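Copper Slips Again as Wustura Smelter Comes Back Early

Copper spent another session doing what it has done for most of November, which was to rise politely in the morning and give it all back by lunch. The culprit this time was supply. The Wustura smelter, which had been expected to stay dark until spring, restarted two of its furnaces overnight and told customers that cathode shipments would resume within weeks. Traders who had spent the fall explaining why a shortage was inevitable spent the afternoon explaining why it had been priced in.

The restart matters more than the plant's size would suggest. Wustura is a mid-sized operation on a good day, and it has not had many good days. But its closure in the summer gave the market a story, and a story is worth a lot more than tonnage when everybody is leaning the same way. Funds piled in, the nearby contract climbed over the later ones, and a number of analysts raised their targets in the same week with what looked like the same spreadsheet.

Those targets are now being reviewed. Dravcombe, the brokerage that had been the loudest of the bulls, told clients in a note that its view was "unchanged in direction but extended in time." Readers of brokerage notes will know that phrase. It was also used in March, when the view was last extended in time.

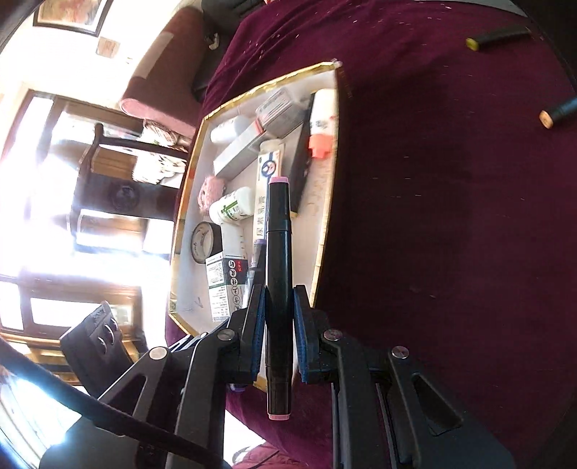
A black marker with pale pink ends, over a box of small items on a maroon cloth.

Warehouse figures did not help. Stocks at the Thambiah depot, a sleepy location that usually moves a truckload here and there, rose by 607 tons, its biggest one-day arrival in 33 sessions. In the context of world copper demand that is a rounding error. In the context of a market that had been told there was no spare metal to be found, it was a little awkward. Somebody had been keeping it somewhere, and that somebody has apparently decided that the time to sell is now.

The premium for prompt delivery, the extra that buyers pay to get their metal today and not in three months, tells the same tale. It stood at $106 a ton at the height of the summer squeeze. By the close it had shrunk to $7, a sum that will not tempt anyone to rearrange a shipping schedule. If the premium turns into a discount, holding copper in a shed becomes a paying business again, and more of it will probably head for places like Thambiah.

On the price chart, the picture is untidy. The summer low has been tested twice and has held twice, and chart watchers take comfort from that. Less comforting is that each bounce has been smaller than the one before. A third visit to the low would not be a surprise, and markets that keep knocking on the same door do tend to get let in. The bulls need a close above the early November high to make their case again. They had one for most of a morning.
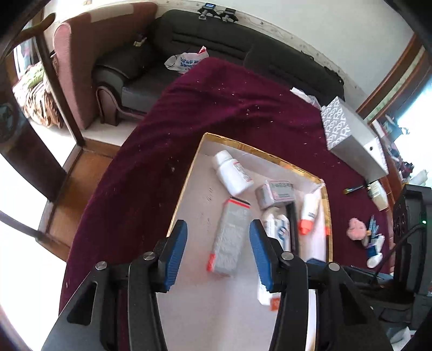
Fabricators stay out of it

The people who really use copper have been watching all this with their hands in their pockets. Uruditz, which makes wire and tubing, said in a trading update that it was buying only what it needed for current orders and had no plans to rebuild its stockpile before the new year. It called conditions "steady," a word that companies seem to reach for when sales are flat and the press office has gone home early.

That caution cuts both ways. Thin inventories mean that any real pickup in building or grid work would send buyers back into the market in a hurry, all at once, and at whatever price is showing on the screen. The bulls have been making this argument for some time and it is not a bad one. It does require the pickup, though, and order books for the winter show little sign of it so far.

The dollar is the other thing to keep an eye on. It has been firm for weeks, which makes metal more expensive for everyone who earns a living in some other currency, and the next round of inflation data could push it either way. A soft number would give copper some room. A hot one would have the funds heading for the exit they have been eyeing since the Wustura news.

For now the nearby contract sits a little above its summer low, the restart is on schedule, and Dravcombe's next note is due before the end of the month.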